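Ladgate - the back bedroom wardrobe

Home > Rooms > Back bedroom > Clothes and storage
Gallery updated April 2021

This page covers the clothes storage in the back bedroom at Ladgate, from the old built-in cupboard to the way things are sorted and put away now. The carpentry has its own page under Built-ins, and the window repairs are under Windows. The room is narrow, with the bed against the far wall, so nearly all of the sorting gets done on the bed itself.

The cupboard as it was
One rail, one high shelf, and a floor that collected shoes. The door opened towards the bed and stopped short of it, so you had to go in sideways.

Door off
The hinges had been painted over at least twice. The door went into the shed and is still there.

Measuring up
The opening is 148 cm wide at the top and slightly less at the bottom. The shelves were cut to the smaller measurement and packed out with strip at the back.

Inside, first coat
White eggshell, left over from the bathroom. It took another coat in August, when the windows could be left open all day.

The Plimex rail
A plain steel rail with end sockets. The sockets want a longer screw than the ones in the packet if you are going into old plaster. Ours came loose under winter coats and was put back up with proper plugs.

Hangers
All one kind now. The wire ones went back to the dry cleaner's, who took them without any fuss, and the padded ones are in the front bedroom.

The Hájek chest
Bought second-hand for the alcove. It has five drawers, the bottom one deeper than the rest. The runners are wood on wood and were rubbed with candle wax before anything went in.

Drawer lining
Brown parcel paper, cut to size and left unglued so it can be lifted out. Lining paper would do as well.

Top drawer
Socks and underwear, with shoebox lids as dividers. We looked at bought dividers and they were all too tall for the drawer.

Second and third drawers
T-shirts and thin jumpers, folded in three and stood on edge. It takes longer to put them away like this but you can find the one you want without lifting the pile.

Bottom drawer
Jeans and anything heavy. They are folded once lengthways, then rolled from the hem up. Rolled the other way the waistband makes a lump in the middle.

Plostar boxes, under the bed
Two boxes with lids, one for summer and one for winter. The lids clip at the ends only, so they bow a little if the box is too full. They were sold as fitting under a standard bed and they do, with a small gap.

Labels
Luggage tags on string. Sticky labels came off the Plostar plastic within the month - the surface is slightly textured.

Sorting day
Everything comes out at each change of season and goes on the bed. It is then put into heaps for keep, mend, pass on and not sure. The not sure heap goes in a bag with the date on it, and comes out again next time.

Jackets
Denim is awkward. It is too bulky for the middle drawers and it takes up a lot of rail if hung, so ours is folded and kept at the side of the deep drawer. Do up the buttons, lay it face down, bring in the sleeves and straighten them along the back before folding up from the hem.

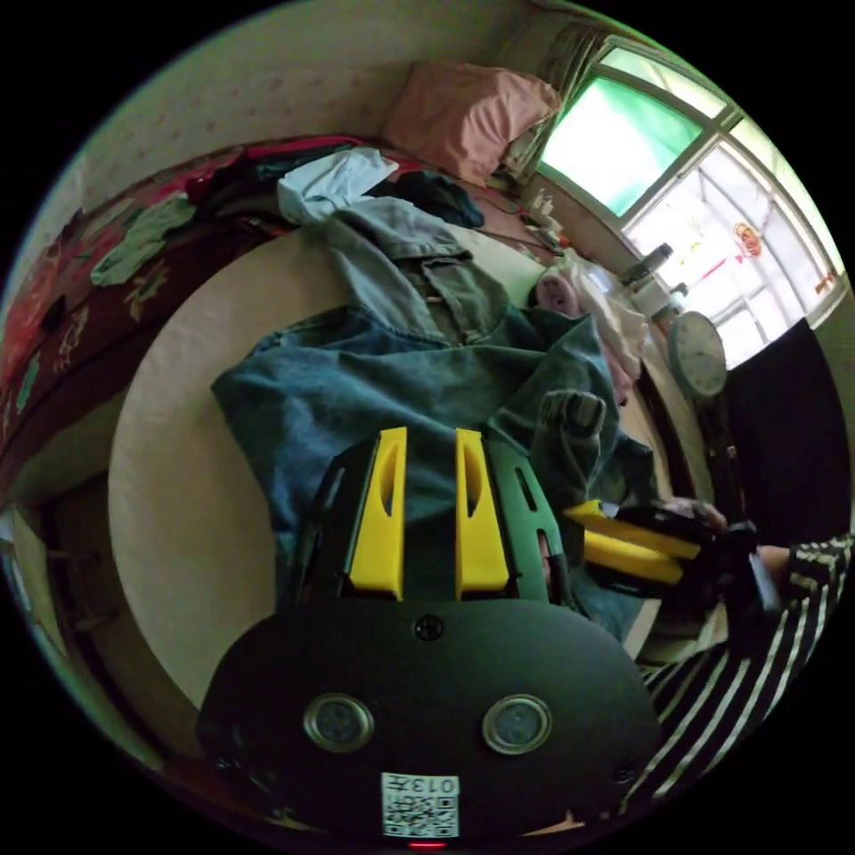 If the cuffs are turned back, unroll them first. A turned cuff leaves a thick ridge and the fold will not lie flat over it. The collar goes down last, and the whole thing should come out more or less square. A heavy lined jacket will not do this and is better on the rail.

Mending heap
Kept in a cotton bag on the back of the bedroom door. Buttons mostly, and one coat lining that has been waiting a good while.

Rail, after sorting
Long things on the left, short on the right, so that the shoe rack fits under the short end. There is a gap at the far left for a dressing gown.

High shelf
Spare bedding, in pillowcases. Each set is folded into one of its own pillowcases, which keeps the sheet with the right duvet cover.

Shoe rack
Made from offcuts of the shelving. It holds seven pairs if the boots go at the ends - fewer if anyone puts them in the middle.

Curtain in place of the door
Heavy cotton on a tension wire. It was meant to be temporary. It sags a bit at the centre and will need an extra hook.

Still to do
A light inside the cupboard, a handle for the third drawer of the Hájek, and another go at the skirting where the old door frame came away.

Back to Rooms | Next gallery: Landing and airing cupboard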